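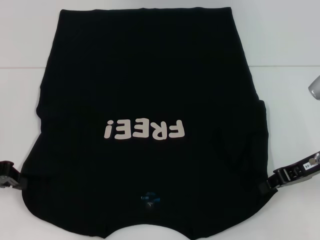 Folding printed tees without wrecking the print
Forum: Laundry & Closets

mothball_mary
Black cotton tee, chunky letters across the front, the kind of shirt you get at an event and then own until death. I have 16 like it and one drawer. Every fold I try puts a crease right through the lettering. What are people doing?

drawerdweller
Face down, sides in, sleeves back, then fold in thirds from the hem. The print ends up on the outside of the bundle and you can read which shirt it is.

mothball_mary
Thirds puts a fold line across the middle of the word. I now own a shirt that says FR and, on the next level down, EE!

drawerdweller
Then your print sits lower than mine. Do halves.

lintlogic
Halves make a slab. Roll them. I rolled everything in May and haven't ironed a tee since.

drawerdweller
Did you iron them before May?

lintlogic
No.

sockpuppet7
Rolling is how I cracked the letters on my Tundine shirt. Thick print doesn't like a tight curl. Hang the ones you care about and fold the rest however you please.

lintlogic
Roll looser.

sockpuppet7
A loose roll is a pile with ambitions.

mothball_mary
I have 4 spare hangers, so that's 4 shirts I care about. Has anybody used one of those folding boards? Clovov makes one and so does Tratier.

drawerdweller
Had the Clovov. Works fine on a medium. On an XL the sleeves stick out of the side and you finish by hand, muttering.

hemline_hal
Whatever you pick, smooth the shoulders flat before the first fold. Mine always bunch up there and it shows later.

mothball_mary
Tried halves with the shoulders smoothed. Word intact. The drawer does not close.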